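Week 5 handout: Reading a storage study

Storage makers love a survey. The Cutovard report claims that households with labeled storage waste less time. Before you believe it, ask who was surveyed.
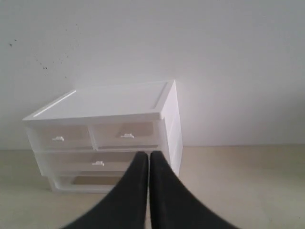

The sample was 700 buyers of the firm's own products. People who had quit were left out.

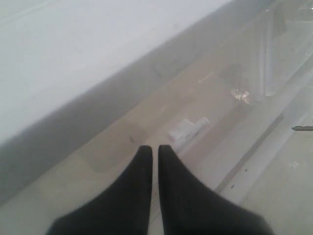

What would a fair sample look like?
It would include homes that never bought a storage product at all.

The Nodine follow-up is smaller, with 104 homes, and it relies on diaries. I trust diaries a little more than memory, but not much.
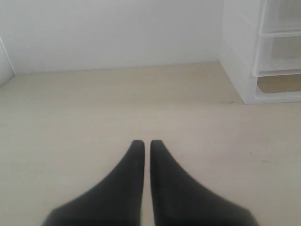
Last changed: 13/04/2018

Note the missing baseline. Time lost in August means little if we have no figure for the months before it.
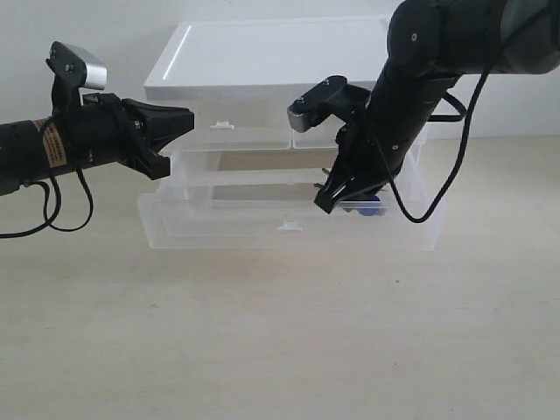
Lâm objects that a weak survey still beats a guess, and that I ask too much of small studies. Maybe. I would still want the raw answers first.

For next time: read Varneck, section 2, and mark every claim that has no source.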